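Visit to the Rutherford jam works

Isla Geddes met us at the gate in January for a tour of the old jam works at Futness, which reopened as shared kitchens for small food makers. There are eight units, and seven are let. 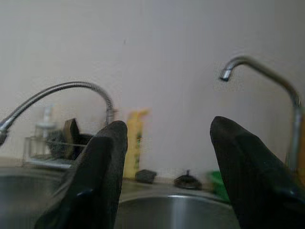 Rents came up early. A small unit costs 300 pounds a month, with cold storage charged on top. Jarov, the pickle firm, has been in longest and now fills almost 200 jars a day. Skullano bakes flatbreads next door and starts at four in the morning, so we only saw the racks. 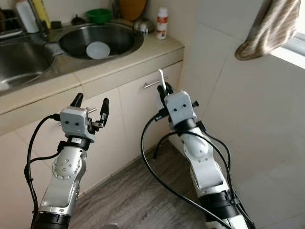 Counter in one of the small tiled kitchens.

We finished in the boiler house, where the copper pans are kept. Parking is tight and the bus stops at the bottom of the hill.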